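Home Kitchen Workshop Garage Laundry Tips Archive Contact

When the kitchen arm drops things: a fault that took me 2 weeks to find

Updated 15 Dec 2024

A bench-mounted arm is handy for fetching and carrying, but it will repeat a mistake as faithfully as it repeats a good move. Ours began letting go of things too early in February. First it was a bread roll, then a plastic cup, then a full tray of cutlery that went over the edge and across the tiles. No one was hurt. A ceramic dish would have been another matter.

I blamed the gripper and replaced the finger pads with a pair from Beltico. The drops kept coming. The pads were fine, so keep your old ones until you've ruled out everything below.

The real fault was the height setting. We'd had the benchtop resealed and the cabinet put back on new feet, which lifted it by 7 mm. The arm was still working to the old figure. It touched down early, read the contact as a finished job and opened its fingers, sometimes with half the load over nothing.
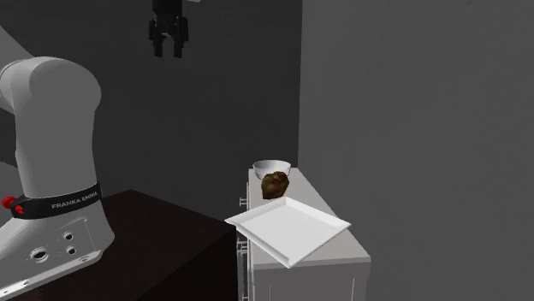
Before you change any settings, stop the arm and press the emergency stop. Pausing from the tablet isn't enough, as a paused arm can start up again if someone taps the screen. Keep kids and pets out of the room until you've finished.

Measure from the arm's mounting surface to the benchtop with a steel rule. Take it at the front and at the back, and write both down. If they differ, level the cabinet first. Enter the new height, save it, and then open the saved file to check it took. Our Texier controller went back to the old number twice before I noticed it wanted a restart.

Run the first test with nothing in the fingers and the speed at its lowest. Use a soft load next, such as a rolled tea towel. Leave glass and crockery until it has done the whole job cleanly several times.

Trays need their own check. Any tray that hangs past the bench can be tipped by a light knock on the corner, so push it right back before you start. A strip of non-slip matting underneath helps. Prodholm sells it by the metre and it cuts with kitchen scissors.

Don't reach in to save something that's falling. Let it go and sweep up after.

If the arm still drops things once the height is right, look at grip force. Ours is set to 70 per cent for trays and lower for bread. The Skollurance people wanted a note of the fault and the date it was fixed, so I keep both in an exercise book in the second drawer, along with the spare pads.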